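**oretamal_86**

Just back from 6 days in Detau with our church group and I'm still buzzing! We painted the chapel hall, ran the kids' club every morning (30 kids by the end!!) and sang until way too late.

**upainemal**

So glad! I still say two weeks is better though. Six days and you've barely learned their names.

**oretamal_86**

Ha, I knew a good 15 by heart! And some of us have jobs, Ulises.

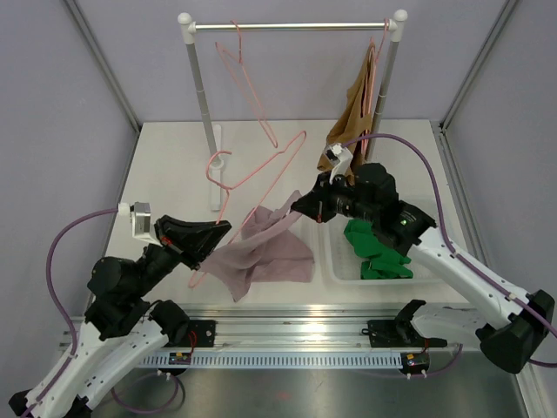

Anyway, we're already talking about Nivunska next August, and I'd love for you to come.

**grindia_mom**

I'm with Octavio, short trips are how our family gets to go at all. Count us in for Nivunska!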